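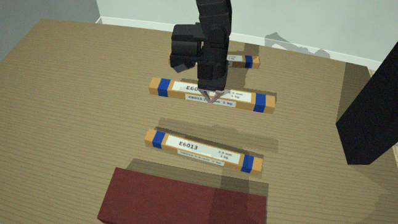

Gripper tips touch before they reach the box. What am I setting wrong?

Posted by Tùng Lại, June 7, 2023

I'm building a pick cell in Nodeck (still all simulated) and the parts are those long skinny welding rod boxes, the E6013 2.5 mm 1 kg ones. My arm comes straight down over the middle box and the fingertips are already pinched into a V, right in front of the label. The close command is set to 20 and open is 100, and I'm pretty sure I send open first. Home pose is fine. Do I need to redo the whole gripper setup or is it something dumb?

Chiến Tiêu

Probably something small! I had this in October and lost a whole evening to it. Check the order in your approach step. Mine sent "open" and the down move together, and the finger command got overwritten by the saved pose, which still had the fingers closed. Put open on its own line, wait for the position to read 100, then go down. Also turn the wrist so the fingers close across the narrow side of the box, and re-save the pose with them open or it'll come right back.

Gillora

same thing here, reinstalled and it went away. no idea why

Ritis

Look at your finger joint limits too. I had one typed in with the sign flipped, so open was really closed.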